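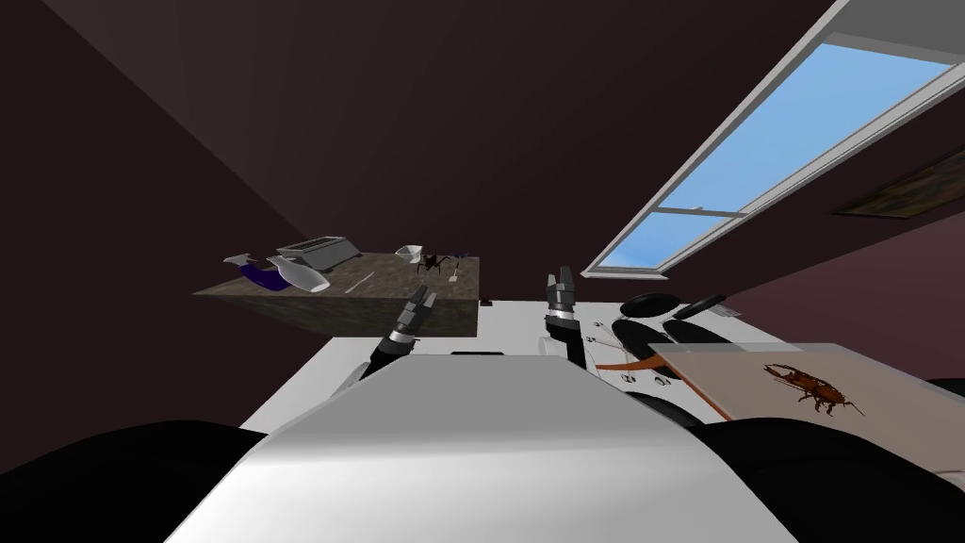
5/17/21. Kelen office, daylight check for the second-floor meeting room. Raimo sent over the revised wall schedule and the paint is still the dark maroon-brown on walls and ceiling. Section drawings give us 92 square feet of glass on the Skandthorpe side and 10 on the stair side. With walls that dark I want the long window to keep its white frame, as in the render, and the mullion to stay low so the bigger pane is on top. Anca disagrees on the mullion — she wants it centered to match the street elevation. Left open.

Floor load: 126 psf at the file room, checked twice. Emanuel used the old slab thickness in his first run, so throw out anything he mailed before lunch.

Tufa quoted 1,200 for the stair treads, delivery in December. Too late for us. Kyung-tae is calling a second supplier.

To do: ask Felicja if the client signed off on the ceiling color or only the walls. Reprint sheet 10. Door swing at the copy room still hits the column.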